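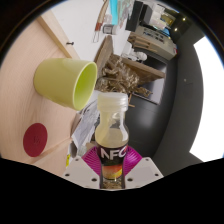
M. Panasiuk

Features > Food & Drink > Small Makers

Juice, then. The small bottle with the white cap and NFC across the dark label, orange and yellow fruit underneath. Not from concentrate, for anyone who skips labels. You press fruit, you bottle it, you don't boil it down and water it back up. Simple on paper.

Pale stuff, too. People in Norbridge expect orange juice the colour of a traffic cone and go a bit quiet when it's paler than that. Give them a glass. They come round.

I went out in April, a bad month for fruit and a good one for talking. Workbench first. Every small food business I've visited has one and they all look alike: wooden top, papers in a heap, cardboard, straw packing spilling about, a lime-green cup on its side. Tools on the wall. Half office, half shed.

The straw matters more than you'd think. Fastia, the box scheme that takes small makers' bottles round the county, wants everything to arrive upright and clean, and paper shreds go to mush if one cap leaks. Straw doesnt. It gets in your socks instead.

Money, quickly. A basic hand press from the Jistov catalogue is £399, bottles come in boxes of 100, and you will run out of caps before labels. Always caps. Once opened, keep it in the fridge and drink it within 3 days. I'd say 2.

Shake it first, mind. The good bit sinks. And drink it from a proper cup if you can, even a plastic one, becuase straight from the bottle you get no smell at all and the smell is most of it.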